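How do I get a duvet to lie flat inside the cover?

Posted by Mélanie Kennedy - March 2021

5 comments - 2 shares

I make the bed every morning and it still looks like nobody has touched it.
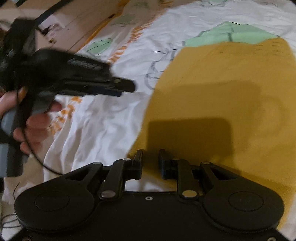
The cover is the white one with the green leaves and orange brush marks, from Kokosden. It's cotton and I like it, so I don't want to replace it. The duvet inside is an older one that came with a different set. I think it is the same size as the cover, but the label has washed out and I can't check.

After a couple of nights the filling has moved down to the foot end and the top is just two layers of cover. I pull it up by the corners, shake it, and smooth it with my hands, and there are still folds all over the middle. The cover closes with buttons at the bottom. There are no ties inside.

Is this a matter of how I put the cover on, or do I need to buy something? I would also like to know if ironing is worth it. I have an iron but I have never used it on bedding.

12 people found this useful

Skeditz

Check the size first. Take the duvet out, lay it on the floor and measure it, then do the same with the cover turned inside out. If the cover is a lot bigger in either direction, no amount of shaking will fix it, and you either live with it or get a bigger duvet. If the cover is a little bigger that's fine.

Then sew ties in. You need cotton tape or ribbon, two pieces for each corner. Sew one to the inside seam of the cover and one to the edge seam of the duvet, and tie them in a bow so you can get them undone on wash day. Stay on the seam of the duvet - if you go through the fabric further in, the filling can come out of the holes. I did mine by hand in one evening, and I don't sew much.

For putting it on, I turn the cover inside out and lay it on the mattress with the opening at the foot. The duvet goes on top. Tie the top two corners, then reach in through the opening, take hold of both top corners and pull the cover back over the duvet. Do the bottom corners last, button it, and shake it from the foot end.

Ironing: I don't. Take the cover out of the dryer while it is still slightly damp and put it over a door or a rack, and pull the seams straight. Most of the creases go.

Reply - Share - 9 likes

Kodell

just use safety pins in the corners. big ones. take them out before you wash it

Reply - Share - 1 like

Desjardins

I wouldn't use pins. I had one come open in the night and it tore the duvet. The clips that come in two parts are all right but you can feel them if you sleep with the cover pulled up.

The ties will keep the corners where they are, but they won't do anything for the creases in the middle. For that, don't leave the cover sitting in the dryer after it stops. Mine was always wrinkled until I started taking it out right away. I also wash it by itself, otherwise everything else ends up inside it in a ball.

If you do iron it, button it up first and iron it on the bed over a towel, on the setting on the care label. I do only the top part that folds back.

Reply - Share - 4 likes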